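Hisex Workshop Releases Plans for Home-Built Laundry Arm

Thursday, 8:00 a.m. – For immediate release

OCAMPO – The Hisex shared workshop has released the complete build files for Kirkia, a one-arm laundry robot designed and assembled by members using hand tools, two desktop printers and a small mill. The release covers mechanical drawings, wiring diagrams, control software and the training recordings used to teach the arm to move items between a basket and a front-loading washer. 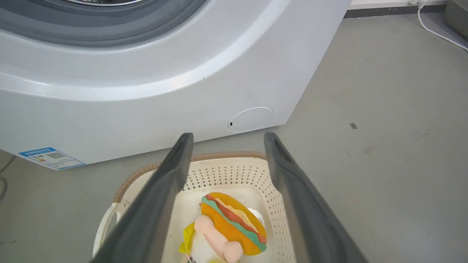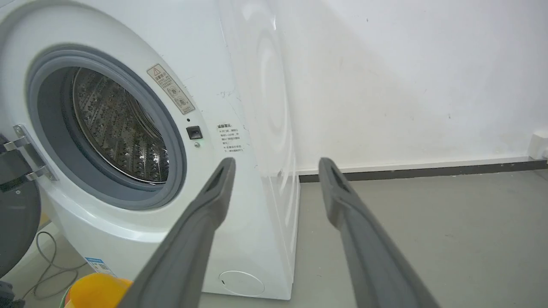

Kirkia is built around a two-finger parallel gripper with printed gray fingers. Each finger has a slot near the tip that accepts replaceable pads. A small camera at the wrist supplies the main view for control, and a second camera on the column is optional. The arm rides on a wheeled base that is parked and locked by hand before each run.

The design was led by Leobardo Bañuelos, a machinist and workshop member. Electronics and power distribution are the work of Kedir Alemayehu. Gwawr Lloyd wrote the control software and maintains the recordings.

"The reach into the drum set most of the dimensions," said Bañuelos. "The wrist has to clear the door gasket with the fingers open and still turn far enough to get behind a towel. We went through four forearm lengths. The third is the one in the drawings. The fourth was lighter and it flexed."

The release includes 2402 recorded runs, made by members guiding the arm by hand or from a leader arm. Of these, 1069 cover loading from the basket into the drum, and the remainder cover unloading, basket approach and recovery from missed grasps. Runs that ended in a dropped item were kept and are labeled as such. Plush toys, towels, socks and shirts were used as test items. Socks remain the weakest category, and the group does not publish a success rate for them in this version.

"A plush toy is a forgiving object," said Lloyd. "It compresses, it has a clear outline, and it comes out of the basket in one piece. A flat white cloth in a white basket is harder. The camera has very little contrast to work with. We added recordings under two kinds of lighting and saw some improvement."

Payload at full extension is limited in software to nearly 400 grams. The limit can be changed, but the group advises against it with the stock shoulder bearing. Kirkia does not operate the washer controls, measure detergent or latch the door. The door must be opened by the user before a run starts.

The motor controller is a modified version of the Tudard board, an earlier workshop project by Alemayehu. Existing boards can be used after replacing one connector and reflashing. The stop button is wired directly to motor power and does not pass through the controller.

Builders should expect several weekends of assembly. Printed parts can be made on any machine with a bed large enough for the forearm shell, which prints in two halves. The shoulder plate is milled aluminum – a drilled and filed version is also documented for builders without access to a mill.

Files are available from the Hisex project page and at the workshop front desk on request. An open build evening is planned for June. Questions about parts and assembly may be directed to Crisóforo Aguirre at the workshop.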